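Portion sizes and the things we say about them
Speaker notes - Fellden public talk, 9th February

Slide 1. Title

Wait for the doors to close. Thank Rui Torres for the invitation and for the lift from the station.

Say who I am: I edited food copy for a regional paper, then wrote a column on diet claims. Not a dietitian. If anyone wants advice about their own health, they should ask somebody who can see their blood results.

The talk is about one claim, that people eat more because they're served more, and how much weight it will bear. I used to repeat it every July when the summer slimming pages came round. I don't think I once looked up where it came from.

Slide 2. The claim as you'll have heard it

Read it out slowly: "Smaller plates make you eat less."

Ask for hands: who has heard it? Who has bought smaller plates? Leave time for this, people like to confess.

Point out that there are two claims tangled together. One is that a bigger helping gets eaten. The other is that the plate itself fools the eye. The first has a fair amount behind it, mostly from single meals in odd rooms. The second has had a much rougher time when other people tried to repeat it. Magazines treat them as the same thing.
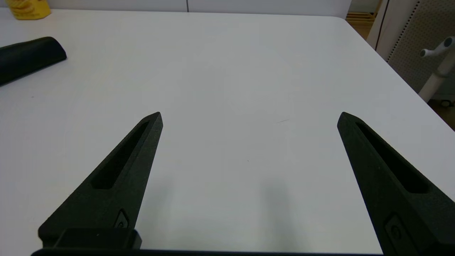
Slide 3. What a meal study looks like from the inside

Tell the Cavgate story. I took part in a lunch study there when I was a student. We got pasta, a questionnaire and a plastic chair. The bowl was weighed before and after behind a screen, which we all knew about, because you could hear the scales beep.

Things that were wrong with it:
We'd been told to skip breakfast, and half of us hadn't.
We were paid, so we were polite about the food.
It was over in one sitting. What I ate that evening was never asked.

That last point matters most. If I leave some pasta at one o'clock and have toast at four, the study has me down as a success. Don't rush this bit.

Slide 4. The Raruvus leaflet

Hold up the leaflet. Raruvus sell a divided plate and the leaflet says users "cut their intake without noticing". I wrote and asked how many users. The answer was 107, followed for 3 weeks, reporting their own meals on a form supplied by the company. No comparison group.

I then asked how many had started. They didn't reply to that one. I wrote again and they didn't reply to that either.

Be fair here. I'm not saying the plate does nothing. Somebody who buys a special plate has probably decided to eat less already, and good luck to them. The leaflet can't tell us which did the work, the plate or the deciding.

(If the leaflet has gone missing again, skip to slide 5 and read the quote from memory.)

Slide 5. Where does one portion come from?

Packets. Who decides that a serving of cereal is the size it is? I put this to Heloísa Bastos, who spent years writing labels for Bettencourt. Her answer was that she mostly copied the figure from the previous box. When the recipe changed she changed the energy value and left the serving size alone.

Pause for the laugh, if there is one. Then say that I've only her word for it, and one label writer isn't the whole trade.

Then desserts, where it gets silly. A yoghurt comes in a pot, so the pot is the portion. A cake is cut by whoever has the knife. With anything folded and filled, you can't see what you're getting until you're well into it, and guesses at the filling are poor. Mine certainly were: I tried it at home with kitchen scales and was out by 90 grams on a filled pancake.

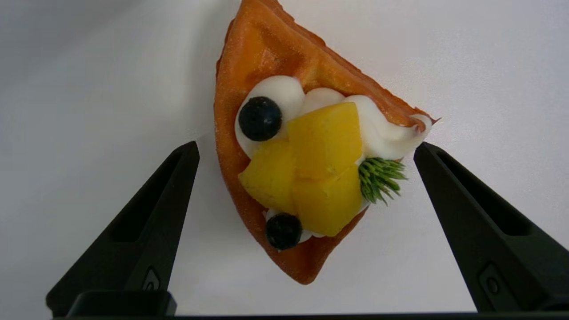
Folded waffle, filled. How many portions?

Take answers from the floor. Don't give a right one, I haven't got it. Someone will say "depends who's asking" and they can have the point.

Slide 6. What I'd keep

Serving less at a single meal tends to mean less gets eaten at that meal. Fine.
Whether that lasts for months is much less certain, and anyone selling crockery should be asked.
Plate colour: I've read the papers people send me, and I wouldn't repaint the kitchen.
Printed serving sizes are handy for comparing 2 packets of the same thing. I wouldn't take them as instructions.

Slide 7. Questions

Likely ones: children's plates (I don't know enough, say so), restaurants (bills matter too, people finish what they've paid for), and whether I use small plates myself. I do - they fit the dishwasher.

Leave the sign-up sheet by the tea urn. Collect the leaflet.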